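The Case Against the Fragrance Budget

Building managers who run furnished rentals spend a surprising share of their cleaning money on how a unit smells. I have reviewed product orders for small operators for several years, and the pattern is stable. The scented all-purpose spray is the largest line. Cloths are the smallest. My argument is that this allocation is backward, and that most operators would get cleaner units by cutting chemical spend and putting the difference into textiles and laundering.

Start with what a cleaner is supposed to do on a hard surface. Soil on a cabinet or a shelf is mostly dust bound by skin oil and whatever the last tenant cooked. A surfactant lowers the surface tension of water so that it can get under the film. After that, the chemistry is finished. The soil is suspended in liquid, and it is still on the surface. Removal is mechanical. If the cloth has no capacity left, the liquid is pushed to one side and dries there. 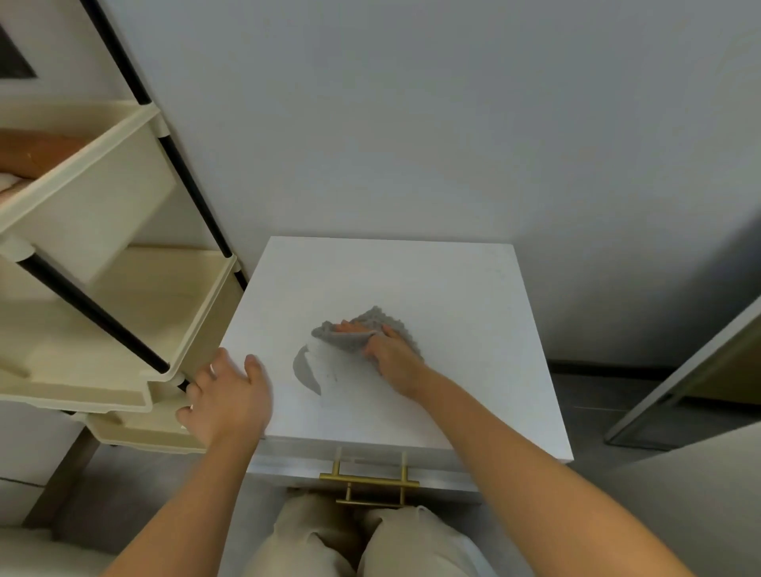
Capacity is a property that can be specified. Split-fiber cloths hold soil between the filaments, and the amount they hold depends on pile, weight and how they have been washed. Fabric softener coats the fibers and reduces pickup. High dryer heat damages them. A cloth that has been through either treatment enough times will look acceptable on the cart and perform like a paper napkin. Few purchase orders mention any of this. The order says "cloths, gray" and the lowest bid wins.

Kamran Bahrami manages 79 furnished units in Ulovthorpe and was kind enough to let me go through his order history. For a long period his staff carried 4 cloths per unit turnover and 2 bottles of scented spray. When complaints about streaks came in, the response was a stronger spray. This made the streaks worse. Stronger concentrate leaves more surfactant behind unless it is rinsed, and his procedure had no rinse step. In July he raised the cloth count to 17 per turnover, including spares for the kitchen and bathroom, and moved to a single unscented product at the dilution printed on the label. The extra laundry was a real cost. The re-clean visits it replaced had cost him more.

One operator is not a study, and I do not offer it as one. Myung-ja Cho, who trains cleaning crews in Hendow, disagrees with me on the main point. Her position is that tenants judge a unit in the first minute after the door opens, and that smell dominates that minute. I accept the observation. I do not accept it as a reason to spend money on perfume. A scent tells the tenant that a product was used. It carries no information about whether the product was removed, and for tenants with asthma or migraine it can make the unit unpleasant to sleep in. Ventilation for the length of the turnover does most of what the fragrance is bought to do, and it adds no residue.

There is a second objection, which I take more seriously. Cloth-heavy procedures depend on discipline. A crew has to fold the cloth, work one face at a time, and retire it when the faces are used. Under time pressure this is the first thing to go. Spray requires no discipline at all. Ardalan Hashemi put it to me that managers buy chemicals because chemicals can be audited by volume and technique cannot. He is right about the motive. The remedy is to audit the cloths. Count what goes out clean and what comes back dirty, per unit. If the two figures do not match, either the cloths are being lost or the surfaces are being skipped.
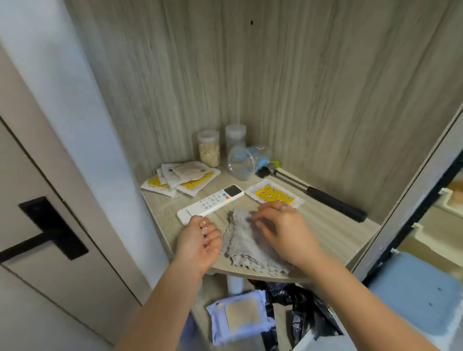 Inspection practice has the same bias as purchasing. The usual checklist covers floors, mirrors and fixtures, all of which show faults from the doorway. Small objects that tenants handle are left to judgment. An air-conditioner remote lying on a corner shelf has to be lifted so the shelf can be wiped under it, and then the remote has to be wiped as well, between the buttons and along the back. Spraying it is bad for the electronics. A barely damp cloth is the correct tool, and on most checklists I have seen neither the remote nor the shelf has its own line. Door handles and light switches are usually missing too.

My recommendation is narrow. Specify cloths by weight and wash instructions. Ban fabric softener from the laundry contract in writing. Buy one unscented neutral cleaner and enforce the dilution. Give the handled objects their own lines on the inspection form. Operators who want a scent after that can open a window first and see whether they still want it on Saturday, when the next tenants check in.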